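Bindard - About Us

Neighbors fall out. We help them sort it before it gets to lawyers.
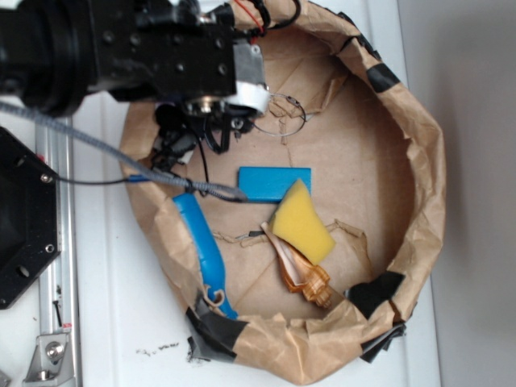
Bindard is a neighbor dispute service. Fences, noise, parking, trees, the dog, the other dog. We started in a spare room over a bakery on Koseo Street, two of us and a phone, and we still answer that same number. Most calls start small. A hedge, a bin left out, a trumpet. Then six months go by and people aren't speaking and someone has put up a camera. Lots of what we hear about is stuff crossing a line, a branch or a hose or an extension cord run over where it shouldn't be. Think of the gray cable on the white tabletop in the picture, trailing into that brown paper bin and ending up in a loop. Now make it forty feet long and coming from next door's garage. That's a Tuesday for us.

Who we are

Flurina Auer, founder. Ran a front desk in a big apartment building for years, heard every complaint there is. Does most of the first calls. Will ask you to start from the beginning, so have a coffee ready.

Norbert Tóth, mediator. Came over from family mediation. Handles the long ones, the boundary lines and the shared driveways. Good with people who have stopped opening their mail.

Plus a few part-time mediators who cover evenings and the Grernness side of town.

What we do

You call or write. We listen, take notes, tell you if we think we can help. If yes, we contact the other side. A plain letter, no threats, no legal language. They can say no. Plenty do the first time.

If they say yes, we set up a meeting. Our office, a library room, somebody's porch once. Never in either persons kitchen. Two hours, sometimes less. Anything agreed gets written down in normal English and both sides get a copy.

We've closed 138 cases so far. Closed means both sides signed something, it doesn't mean they have barbecues together. A couple do.

What we don't do

Legal advice. Evictions. Anything where somebody has been hurt or threatened, please call the police for that, then call us later if you still want to. We also don't do surveys. If you need to know where the line really is, get a surveyor first and bring us the paper.

And we don't take sides. People get mad about this. You're paying us to be in the middle so that's where we stay.

Cost

First call is free. A full case is $680, split between the two households however they like. Bigger buildings, anything with more than two households, starts at $1000. If money is tight tell us, we can usually work out payments.

The Barbosa evenings

Once a month we hold an open evening at the Barbosa, the hall behind the post office. Come in, sit down, ask whatever. No names needed. Starts at 7, soup if Norbert has had time. No session in August, the hall is shut for painting and half of us are away.

Getting hold of us

Phone is best. Email is fine but slower, we're a small office and it does pile up. Closed Sunday, which is of course when everybody's neighbor gets the leaf blower out. Leave a mesage and Flurina will ring you back Monday morning.

Side door, not the bakery door. Buzzer says Bindard, push hard.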